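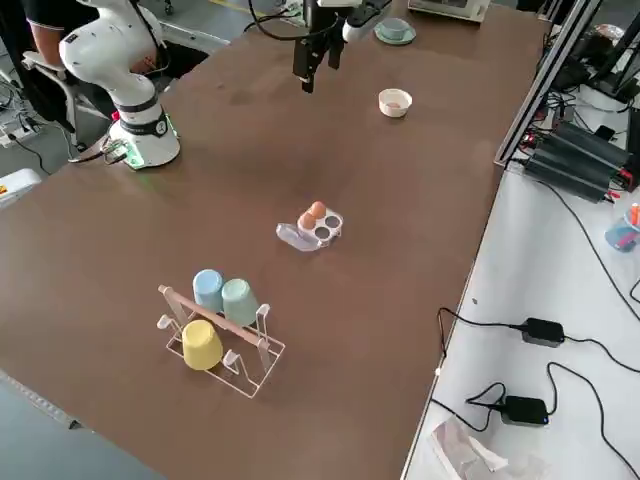

Farhad Zarei

The handover inventory for the flat on Kerkell Street ran to 212 lines, and I had agreed all but two of them by noon. Line 211 was the cup rack. Line 212 was the eggs.

I work for Oksanen, who settle the contents of dwellings when a tenancy ends without a tenant present. The method is simple. Each object is entered by type, material where certain, condition and position. Position matters more than people suppose. A chair against a wall and a chair against a door are two different entries, and a court has treated them as such.

The rack was wire, with a pale frame, a pinkish bar across the top and hooks tipped in white. It held three cups, all upside down. The blue and the green stood side by side on one side of the bar. The yellow stood on the other side, near the end. I entered them left to right, as the manual requires, then read the entry back and found that it was correct and that it told me nothing.

The tenant's sister had come to sign. She stood on the far side of the table in her coat and read the sheet upside down.

"You've put the yellow one last," she said.

"The order has no meaning. It's a reading order."

"It was his."

I explained that ownership belonged in column F and that I could add it there on her statement. She asked what would happen to column F. I said it went to Vurnen, who stored the goods, and from there to whoever cleared the account. She asked whether anyone read it. I said that it was kept for six years.

She considered this.

"The blue was mine when I stayed, and the green was for anyone. He washed his own and put it on the near side so it wouldn't get mixed up. There were only ever two of us. I don't know who he thought was going to mix it up."

I wrote: yellow cup, 1, tenant's own, by statement. The column is narrow and the last word went over the line.

That left the eggs. The carton was small, with four wells, and it lay open with its clear lid folded back on the table. Two brown eggs, two empty wells. Foodstuffs are not goods. They are entered so that they can be struck out, and the person signing puts an initial beside the strike. In August I had struck out a full larder in this way, at a house in Bonirum, and it had taken most of an afternoon.

I ruled the line and turned the sheet towards her. She did not initial it.

"If he bought four," she said, "he ate two."

"That can't be established. He may have been given them. They may have been moved from another box."

"But if he bought four."

"Then two were used."

"So he was eating."

There is no column for this. I looked for one anyway — the form has a space for remarks at the foot of the last page, meant for damp and broken glass. I have filled in 1,042 of these forms and had used that space perhaps a dozen times.

I wrote: egg carton, four wells, two eggs remaining. Use of the others consistent with meals. I dated it 3/25/21 and passed her the pen.

She read it through twice and signed. Then she asked if she could take the yellow cup, and I told her the procedure, which was a release form, one page, two signatures. I had a copy in my bag. We filled it in at the corner of the table, and she spelled out his middle name for me, letter by letter, while I wrote it down.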